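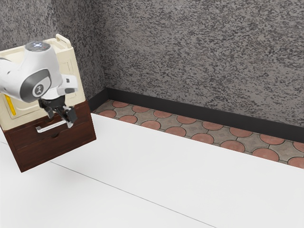

## 2025-02-14, drawer task, sim rules

Went through the drawer scene with Chiyo Chiba before starting the Skallstead batch. Writing down what we agreed so the next person doesn't have to ask.

- Start pose: fingers pointing down, close to the silver bar handle, no contact. If the contact flag is already set at step 0, throw the run out.
- Randomize wall and floor textures between runs, never during one. Log the seed.
- Cabinet pose stays fixed within a block of 25 runs.
- Force limit on the fingers is the same as on the real arm. No raising it to get a pull to finish.
- A pull counts only if the drawer stays open after release. Half-open is a fail, written down as a fail.
- Don't delete failed runs. Move them to the reject folder with a one-line reason.

Old batch from July: 221 runs, of which 156 have a seed logged. The other ones can't be replayed, so they stay out of the comparison. Miyuki Sasaki wants them kept on disk anyway. Fine.

Open: the finger notch in the wood. Does a pull by the notch count as a pass? The Pliltlow checklist only says "handle." I'd say no until it's written in. Asked Miyuki, waiting.

Next: rerun the first block with the new limits, then send the checklist changes to Chiyo.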